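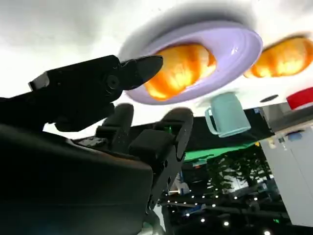 Can a robot clear the breakfast table yet? I get asked this maybe twice a month, mostly by my sister-in-law Pilar, who has four kids and wants a date. My answer in February was "no, ask me later." My answer now is "sort of, slowly." Clearing up sounds like one job and it's really a pile of small ones. A mug with a handle is a pretty friendly thing for a gripper, you can come at it from a few sides. A shallow plate with a roll sitting on it is worse, food first or plate first? People don't even think about that. I pick up the whole lot and eat the roll on the way to the sink.

Anyway. Quick notes, typing this before lunch.

Food is the hard bit

Plates are rigid. Mugs are rigid. Food is any shape it likes, and no two pieces sit the same way. Squeeze too hard and you've got crumbs, too soft and it's on the floor. I used to think you'd fix that with better fingers. Ignacio Toledo (we argue by email, he usually wins) says fingers are fine, it's knowing where to put them. Look at where the contact is on something thin and curly and tell me he's wrong.

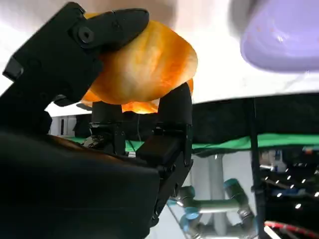

Fingers on either side of a wavy orange piece.

I'd have gone in flat from the top and probly regretted it. Pretend food is fair for practice by the way, I have no problem with that. Just don't tell me it's the same as a fried egg.

And the hardware is bulky. That one took me a while to get. My own hand goes behind the cereal box, under the bowl, whatever. Now swap it for blocks and brackets and bolts, and every inch around the plate starts to matter. Crowded counter? Forget it for now. 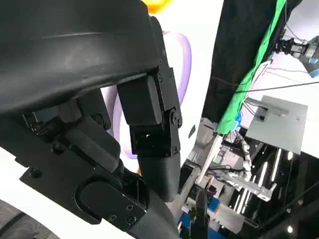
What I'd pay for today

Not dishes. Folding, maybe, if it ran overnight and I didn't have to watch. Sherif Hajji runs a small packing shop and he'd take slow any day so long as it's steady, 29 boxes an hour and no drama. A house is the other way round. Nothing's ever in the same place and somebody left a sock on the counter.

Two hands help more than I expected. Even if one is just parked off to the side while the other one does the fiddly part, you've got options. A ring shape is nice too, put a finger in the hole and you have something to push against.
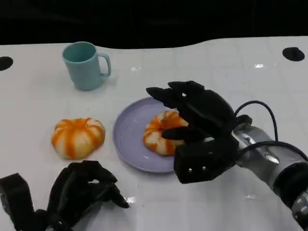
Same with handles, same with anything that has an inside edge. So if you're betting on which chores go first, look for stuff with holes in it. Mugs, colanders, scissors, hangers. Wet lettuce last. I'd put bedsheets near the end too but Ignacio disagrees and will be emailing me about it.

Pilar, if your reading this, still no date. Get the kids to do it.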